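I bought the Montecinos batting gloves last August, two weeks before the end of our season, and I have used them since then in the indoor nets as well. I bat at number six for a small club side and I am not a hard hitter, so please read this review with that in mind. My old pair was from Rurkura and lasted three summers. I will compare the two where I can.

## Size and first wear

I ordered the adult medium, right-handed. On the Montecinos chart I was between medium and large, and the shop advised me to take the smaller one. It was good advice. On the first evening the gloves were so stiff that I could not close my bottom hand fully around the handle, and I was a little worried. After 54 balls from the bowling machine they were already softer, and by the third session I had forgotten about them, so I was content.

The thumb of the top hand is still a bit long for me. There is a small empty space at the end and I feel it when I change my grip to play late behind the wicket. My teammate Olaia Cifuentes has shorter fingers than me and tried the small size. She had the same problem with the thumb, so I believe it is how the glove is cut.

## Protection

The padding on the fingers is made in short separate pieces, which makes bending easier than with the long rolls on the Rurkura. The first two fingers of the bottom hand have an extra hard shell on the side.

I was hit properly two times. The first was a ball which jumped from a good length and caught me on the ring finger. I felt the knock but I continued to bat, and there was no bruise the next morning. The second one hit me on the outside of the thumb, and that was painful. I needed ice in the evening. With the ball at club speed I would call the fingers very good and the thumb only acceptable. If you face really quick bowlers every week, I would look at something heavier.

## Palm and sweat

The palm is leather, quite thin, and I like it very much. You feel the handle well. In August I batted for a long time in hot weather (long for me, I made 31) and my hands slipped only once, near the end. The Rurkura palm was thicker and became hard like cardboard when it dried. This one stays soft if you open the strap and leave the gloves in the air, but not on the radiator! I did that with the old pair and I regret it.

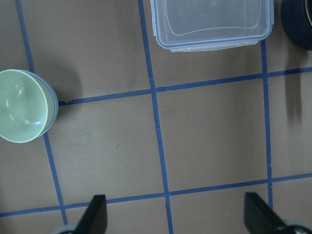
*Pale green bowl on the table, blue tape beside it.*

For cleaning I use a cloth with cool water and a very small amount of mild soap, only on the palm and the inside of the cuff. The label says not to put them in the machine, and I have followed this. The white parts are now grey in two places where the ball has touched them, and they do not come clean any more. It does not disturb me, but some people care about it.

## The strap

Now the weak point. The strap closes with the usual hook tape, and on my right glove it started to lift at the corner after 10 net sessions. It still holds, but between overs I press it down again, and this has become a habit I would prefer not to have. I wrote to the shop and they offered to exchange the pair. I said no, as I had softened the gloves by then and did not want to begin again.

Bronisława Piątek, who opens the batting for us, has the Bomano gloves in the same price class. Her strap is wider and after one full season it closes as on the first day. On the other hand her palm has a hole beneath the index finger, and mine has no sign of wear there. We exchanged gloves for one session — she liked my palm and I liked her strap, and each of us went home with her own pair.

## Small things

- The gloves came in a mesh bag with a drawstring, useful for drying.
- The cuff is short. With a long-sleeved shirt it is comfortable, with bare arms I would like two centimetres more.
- The stitching is clean everywhere, except one loose thread inside the left little finger, which I cut.
- Left-handed pairs had a longer delivery time when I looked.

## Would I buy them again?

Yes, in the sale. At full price I would first try the Bomano on my hand, as the strap is something you use every time you bat. For a club batter who wants to feel the handle and does not meet very fast bowling, the Montecinos is a comfortable glove. I give it four out of five, and I will write again here if the strap opens completely during the coming season.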